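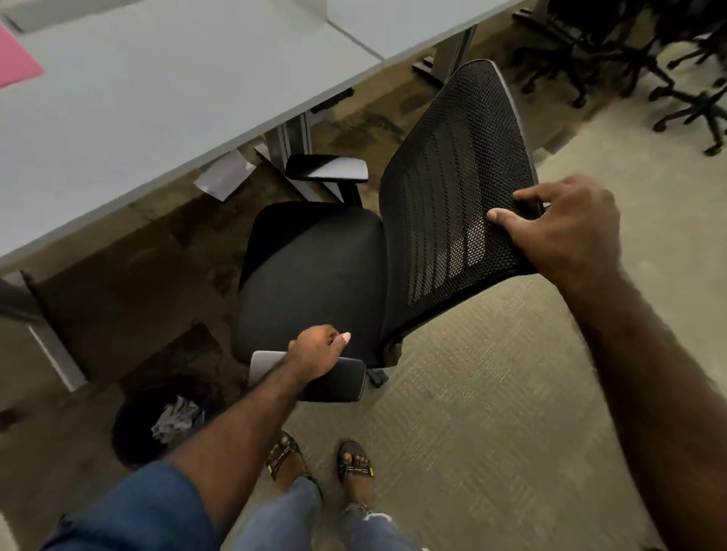
Page last changed: Jun 4, 2012

Subject: Re: [translators] Glossary, house style and the July hand-in
From: Svend Þrastardóttir
To: translators list

Replies are set between the quoted parts. I have cut the bits that were already settled.

> I have started on the second part of the Grarnura handbook and I keep
> finding words that are not in the shared glossary. Do I add them
> myself, or send them to you? At the moment I keep my own list on paper.

Send them to me, please, in one message at the end of each chapter. The glossary has 217 entries now and it was getting two spellings of the same thing when everyone could write to it. If a word holds you up, pick something sensible, mark it with a double question mark in the text and carry on. I search for the double question marks before anything goes to Gounder, so they will not slip through.

Type the paper list up before you get much further. I lost one of mine on a train last year and had to read four chapters again to find out what I had decided about "sluice" and "hatch".

> The source text uses "landing" for the place where boats tie up and
> also for the flat bit at the top of the stairs. The glossary only has
> the first one.

Both are wanted. I have added the second with a note. In the Danska version they are two separate words, so whoever checks against the Danska will see straight away if they have been mixed up. The same goes for "bank", which so far has only turned up as the side of a river, but chapter nine has the other kind.

> How long should a chapter be when it comes back? Mine is running
> quite a bit longer than the original.

Ours normally grow a little. The printed page takes the extra up to a point. A chapter of 3000 words can come back 200 words longer and the layout will hold. Past that, the tables start jumping to the next page and Gounder send it back. If you are well over, look first at the sentences that begin "It should be noted that". The original has a great many of them and most can go without any loss. The instruction that comes after is enough.

Please don't shorten the safety paragraphs, even where they repeat themselves. Those were agreed word for word with Dukgate and any change means asking them again, and they took most of a month to answer last time.

> Do we keep the old place names or the new ones?

Old name first, new name in brackets the first time it appears in a chapter, and after that the old name only. I know the maps at the back do it the other way round. The maps are not ours to change. If a place has never had a second name, leave the brackets off and don't put a note.

> I work in the evenings and can manage 1000 words on a good one, less
> if there are tables. Is the July date still fixed?

It is still July for chapters six to ten. Eleven and twelve can follow later as the source for those is being rewritten anyway. I would leave the tables until last. They go quicker done all together, as the headings are the same in nearly every one and you can paste them across.

1000 is plenty. When I started I tried to do twice that and spent the next morning putting it right. I now stop when I notice I am reading a sentence three times.

> Last thing, should I be using the tracked changes or not?

Not in the first draft. Turn it on when you get the file back from the reader and leave it on from then. Save under a new name each time with the chapter number at the front, for example 07-second. Files called "final" have caused us trouble before and there are three of them in the chapter four folder, all different.

Some other things for the whole list:

The chapter five file in the shared folder was the wrong one until yesterday evening. If you took a copy before then, throw it away and fetch it again. The right one has the heading "Keeping the Gauge Records" in place of "Gauges".

Hyphens: "high-water mark" with one hyphen, "low-water mark" the same, "waterline" as one word. I have changed my mind on this twice and will not do so again.

Numbers under ten are spelled out in running text and written as figures in tables. Depths and distances are always figures with a space before the unit.

I still need a second reader for chapter eight. It is short, but it has the tide tables and wants somebody who doesn't mind checking columns. Write to me off the list if you can take it.

Svend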